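Waltetcombe to end curbside pickup of plastic bags and food wrap

November 28, 2022

Households in Waltetcombe will no longer be able to put plastic bags, bread sleeves and other soft food packaging in their curbside recycling carts, the town council decided at its last meeting. The change takes effect in December, with the first pickup after the holiday schedule begins.

Soft plastics will go instead to drop-off bins at 11 locations, most of them grocery stores and the two branch libraries. Rigid containers such as yogurt tubs, milk jugs and detergent bottles can still go in the cart.

The measure passed after a debate that ran well past the scheduled close of the meeting. Supporters pointed to the cost of sorting. Lukora, the company that has held the town's hauling contract for the past 5 years, told the council that its sorting line on Gil Road was stopped 52 times in a single month so that workers could cut bags and film out of the rollers. Each stop idles the whole line, and the company bills the town for the lost time under the terms of the contract.

Lukora also said that bags pulled off the line are usually too dirty to sell. They are baled and sent to the landfill, and the town pays the disposal fee on top of the sorting cost.

Opponents on the council said the new rule would hit people who don't drive. Only two of the drop-off bins are within a short walk of a bus stop, and one of those is inside a store that closes early on weekends. An amendment to keep a monthly curbside pickup for soft plastics failed by a single vote.

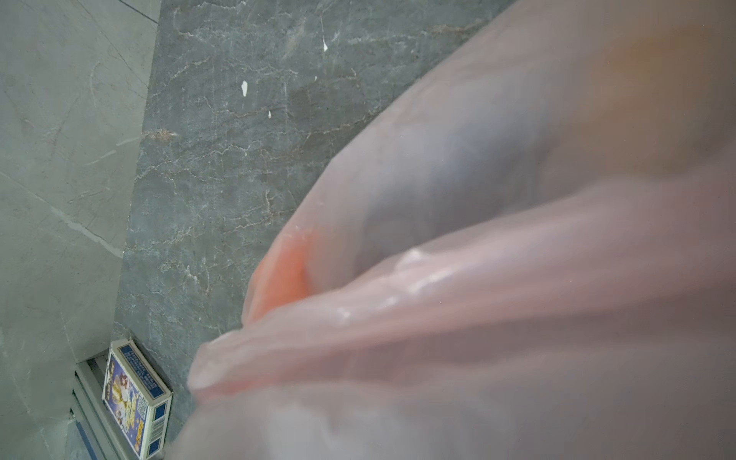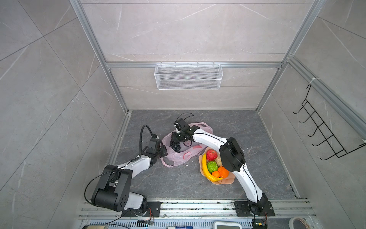
The bins will take grocery and produce bags, bread bags, dry cleaning covers, the outer wrap from paper towels and bathroom tissue, and clean zip-top bags. They will not take chip bags, candy wrappers, frozen food bags with a shiny lining, or anything marked compostable. Bags should be empty, and crumbs should be shaken out. Paper labels can stay on, but receipts should be removed.

Material from the bins will be trucked to Prirkari, a processor that turns film into pellets used in trash bags and outdoor decking. The town will not be paid for the plastic, but it will not be charged for it either, as long as loads meet the processor's limit on food residue. A load that fails will be sent back at the town's expense.

Residents who keep putting bags in their carts will get a printed notice the first time. After a second notice the cart may be left at the curb without being emptied. The council dropped an earlier proposal for a $55 fine, though members said they could return to the idea in the spring if the number of stops on the line doesn't fall.

Recyclables should be placed loose in the cart. People who now collect their cans and paper in a plastic bag and drop the whole bag in are among the main reasons for the jams, according to the public works department. Paper grocery sacks are fine - they go through the line with the cardboard.

Apartment buildings with shared dumpsters are covered by the same rule, but managers have been given extra time to put up new signs. The department will supply the signs free of charge in English and Spanish.

A postcard with the list of accepted items and a map of the bins is being mailed to every address in town this week. Copies are also available at the front desk of town hall and at both libraries. Trash and yard waste pickup days are not affected.

The hauling contract is up for renewal next year, and the council is expected to ask for bids with and without curbside pickup of soft plastics. A public hearing on the contract has not been scheduled.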